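Fivport Household Food Storage Study
Progress report, second period

1. Work completed

Recruitment closed in May. Of the 1035 households approached in Fivport and Rurnalgate, 389 returned the first questionnaire and 307 went on to keep the four-week storage diary. The remainder either withdrew or did not reply to the second letter. Letters were sent in English only, and the translated version will be used for the next round.

Diary entries have been coded by Mal-soon Ban using the scheme agreed at the start of the grant. Dry goods are recorded by type, date of opening and where they are kept. Entries with no opening date are held in a separate file and do not count towards the shelf-life tables. 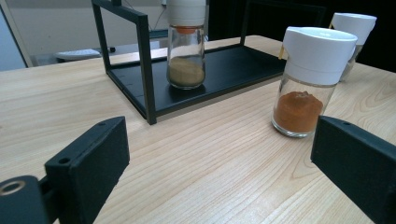 Coding of the Rurnalgate diaries is complete. Fivport is behind, mainly owing to handwritten returns that had to be typed up before checking. A second reader has been through a sample from each town and the differences were settled by discussion -- most concerned whether flour mixes should be treated as flour.

2. Moisture testing

The Drolance laboratory has accepted the first batch of samples. Results for ground spices and oats are expected before the next report. Rice was left out of this batch and will follow.
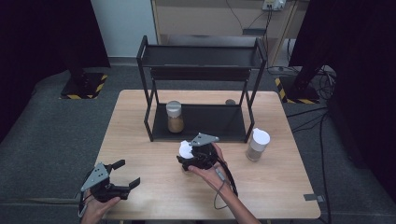
3. Spending and changes to plan

Spending is within budget on all lines except postage. We ask for approval to move the unspent travel money to cover it. The El Ouafi contract for label printing has ended and will not be renewed.

4. Next period

Finish the Fivport coding, send the rice samples, and hold five follow-up interviews in each town. Draft tables will be sent with the next report.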